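4. Setting up your first walking route

Right, you've got the Garivik pedometer out of its box and clipped to your waistband, so let's give it somewhere to go. I do this bit at the kitchen table with a cup of tea, and I'd suggest you do too.

1. Hold the side button until the display says HELLO. If it says LOW instead, put it on charge and come back later - I left mine overnight the first time.

2. Press the button twice to reach ROUTE, then once more for NEW.

3. Pick a name. You only get eight letters, so my walk to the Trarwood shops and back is saved as TRARWOOD, and the long one by the canal is just CANAL.

4. Set your stride. Walk 200 steps at your normal pace along something you know the length of (I used the running track at the school), then type in the distance in metres. Please don't stride out to impress it! I did, and for a fortnight every walk came up too long.

5. Set your target. The pedometer starts you on 1,998 steps, an odd number I've never got to the bottom of. Mine is now 3,634, because that's TRARWOOD door to door and I like seeing the little star come up when I get home.

6. Choose your pace setting. Even is the one for most of us. Hills makes it buzz less often, and I only use it when I'm visiting my sister.

Note: if you stop for more than a minute or two, the route goes into WAIT. You don't need to press anything. Set off again and it picks up after a few steps.

Note: the memory holds 700 walks. After that the oldest ones drop off, so copy any you're fond of into a notebook first.

Caution: set everything before you leave the house. Fiddling with the buttons at a kerb is a bad habit, and I've had a telling-off from Tariq Dhanial at our walking group for doing just that. Put it away, look both ways, then cross.

Caution: it's splashproof, but it won't survive the wash. Check your pockets.

Once the route is saved, press and hold to lock the buttons. Section 5 covers sharing walks with a Kusuma account, if you have one.

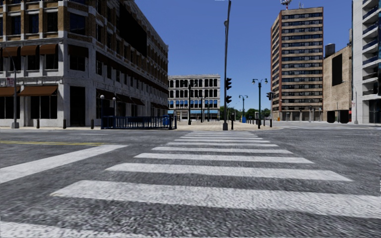 Fig. 4: Zebra crossing at a town junction. Buttons locked, eyes up.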